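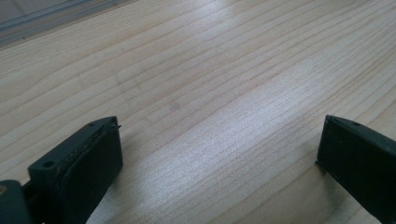

# Husness - grasp planning software for hand-held and arm-mounted grippers

Husness is the planning and perception package from Stistar, and we've been fussing over it lovingly for a good long while now. It reads the view from a camera mounted at the gripper, works out where the fingers are relative to the table, and suggests an approach, a closing width and a release point. If you already run the Kalemport controller you can plug it straight in (and if you don't, the standalone build is every bit as friendly!).

## Soft things

Knits, cuffs and folded cloth are where we've spent most of our evenings. The cloth planner looks for a fold or a hemmed border near the edge of the item, picks a pinch line and keeps checking the grip as the jaws close.
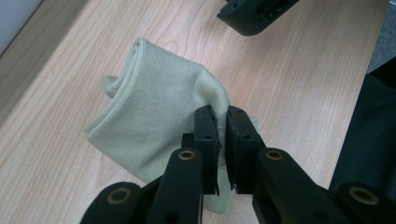
Lougher wrote to us in May that the pinch line used to jump about on ribbed fabric, and that since release 2.17 it stays put long enough to trust, though a "hold last line" switch would still be very welcome. The switch is in the current build, under Planner > Cloth, and it's off until you turn it on.

## Shiny tabletops

Glare can fool a depth estimate, so Husness scores every patch of the surface and leans on the grain and edges it can follow with confidence.

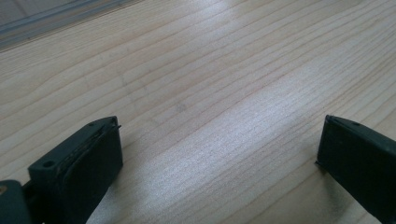

You can set the cutoff yourself - we ship it at 29, and a lower number lets more of the bright patches through. Changes take effect on the next planning pass, with no restart needed.

## Ordering

Ask for part 2813, which covers the license, the Kalemport plug-in and updates for 2 years.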